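Handling Rules for Hand-Held Gripper Work - Gallery

The Jirkemthorpe site put its bench rules in writing in November. They cover people who work with a pair of hand-held grippers and record each task for robot training. Yaqin Zeng wrote the first draft, and it ran to 14 rules. We cut it to 10. The pictures go with the ones people ask about most.

Rule 2: one operator to a table, one gripper to a hand. Caps are held by the crown when they go to or come from the stand. Cables stay clear of the forearms.

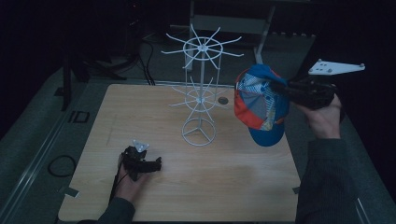 Do the rules apply to practice runs?
Every run counts, practice or recorded. Practice runs are logged under the same task name with a P in front, and they are left out of the final set.

Rule 5: start with open jaws. Both fingers are spread and nothing is between them before a task begins. The operator holds still for a moment - long enough for a reviewer to find the starting point - and then moves.

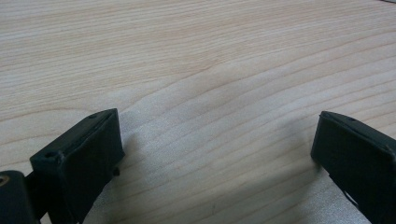

The same rule applies at the end of a task. Release the item, open fully, hold, then stop the recording. Of the 947 runs reviewed under the draft, 258 were sent back, mostly for a missing hold at one end or the other. Sent-back runs are repeated, not trimmed. Nguyen and Dronex use the same start and end rule in their own procedures, so files can be shared without a second review.

Rule 8: soft items. With a cap lying on the table, bring one finger to each side before closing. Creases in the fabric are allowed. Check the finger pads at every break and write down any fraying or peeling tape.

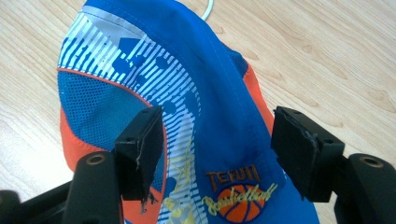 Jirkemthorpe, November

Pad wear is now a line on the shift sheet. The operator notes left or right and the time, and the shift lead decides on a replacement. Pads are changed in pairs. The sheet goes in the Nerker folder with the run list, and a copy stays at the bench until the next shift has signed it.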